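Taming the hanger pile with one wicker basket

If your wardrobe rail is anything like mine was in October, half the hangers on it hold nothing at all. They clack about, they hook on to each other, and the moment you pull out a shirt three of them come with it! A rectangular basket sorts this out in an afternoon, and I love how quick it is once you get going.

What you need

A basket with straight sides and an open top
Your empty hangers
A clear, flat surface to work on
A soft cloth

Measure first. A standard adult hanger is longer than most small baskets, so decide now whether yours will stand on end or lie across the top. My basket cost 9 pounds from Owusu, the homeware shop near the station, and I've grown very fond of it.

Step 1: Clear the rail

Take off every hanger with nothing on it. Bent wire ones go straight in the recycling pile, and so does anything cracked at the neck.

Step 2: Lay each one flat

Put the basket to your left (swap sides if you're left-handed) and lay a hanger down next to it. A flat hanger shows you straight away if the bar is warped or the hook has twisted.
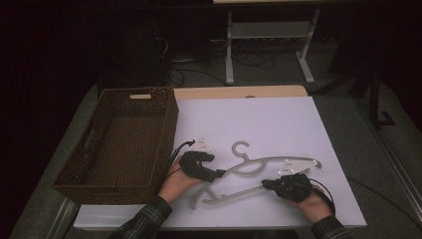

Run a finger along the bar and into the notches, where fluff loves to gather. Wipe plastic hangers with a barely damp cloth and let them dry. Wooden ones just want a dry dusting. My friend Hertta Rissanen does hers with an old sock over her hand — brilliant, and I've copied her ever since.

Step 3: Load the basket

Pick a direction for the hooks and stick to it. I like mine at the far left corner, poking up over the rim so I can grab one without looking. Lay the first hanger diagonally, corner to corner, and check that it sits steady before you add another.
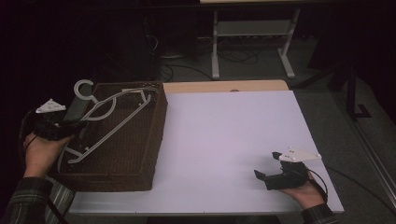
Keep going with the same type of hanger, each nesting against the last. Stop when the stack starts to slide. If you have velvet ones as well, give them their own basket, as they grip the plastic ones and you're back to a tangle.

Step 4: Find it a home

Mine lives on the wardrobe floor, under the short shirts. Next to the ironing board works beautifully too. When you take something off the rail to wear, drop its hanger in the basket, and on laundry day they're all there waiting for you.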